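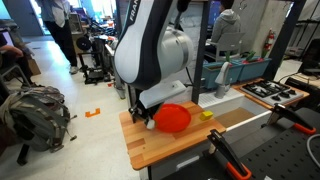
Fig. 1. Arm with gripper at the rim of a shallow plate. Toy sink and stove behind.

Robots and Everyday Work
Unit 3 handout: Can machines do the chores yet?
Instructor: Osaze Ezeani. Lab sections: Jingyi Yin.

Read this before lab. Bring it with you, since the questions at the end are what we will talk about.

1. Where things stand

Short answer: some chores, some of the time, in rooms that were set up for it. Robot vacuums have been in homes for years. Factory arms have welded and painted car bodies for decades. Clearing a table, loading a dishwasher and folding a shirt are still mostly research problems. A person finds these easy and would have trouble explaining how they are done.

A factory arm usually gets its part in the same place every time. A kitchen gives it a different plate, in a different spot, with a fork on it.

2. The plate problem

Look at Fig. 1 again. A plate is hard to pick up for a gripper with two fingers. It is wide and low, and the rim is close to the table. The fingers have three choices:

Pinch the rim from above. One finger has to get to the outside of the rim and the other to the inside. If the rim is low, the outside finger hits the table first.
Slide the plate to the table edge and grip the part that hangs over. This works well but takes longer, and the plate can fall.
Push down on one side of the rim so the other side tips up. This needs good control of force and a second finger or hand to catch the raised side.

People mix all three without thinking. Most robot programs commit to one. Small blocks, like the yellow cube next to the plate, are much easier. They have flat sides a finger's width apart, and it matters little which pair you grab.

3. Toy kitchens

Many labs practice on play furniture. It is cheap and light, and the sink, stove and counter are all within reach of one arm. Keep two limits in mind when you read results from such a setup. Toy dishes weigh little, so a weak grip that holds a toy may drop the real thing. And a toy sink without plumbing tells you nothing about slippery dishes.

4. How to read a success rate

Suppose a report says an arm put the plate in the sink in 694 trials. Ask how many trials were run in all. Ask if the plate started in the same place, if a person reset the table between trials, and if the lighting changed. Ask what counted as success. "Plate ends up in sink" and "plate ends up in sink, right side up, nothing else moved" are different tests.

5. The shop floor

The Rustmont case in your reader covers packing. The Rustmont line handles 11 box sizes and uses arms for all but 2 of them. Those two have soft sides, and workers still pack them by hand. Note what the plant changed to make the arms work: shelf height, bin shape, the order in which goods arrive. The Cluvholm case is shorter and can be skimmed. We will not cover Trasosent until June.

6. Questions for lab

a. Pick one chore you did this week. Write down every time your hands touched something. Most people get over 11 steps for making tea.
b. Which of those steps could be done with two stiff fingers?
c. What would you change in the room to make the rest possible?

Written answers are due 20 Dec 2024, on paper, to Jingyi Yin.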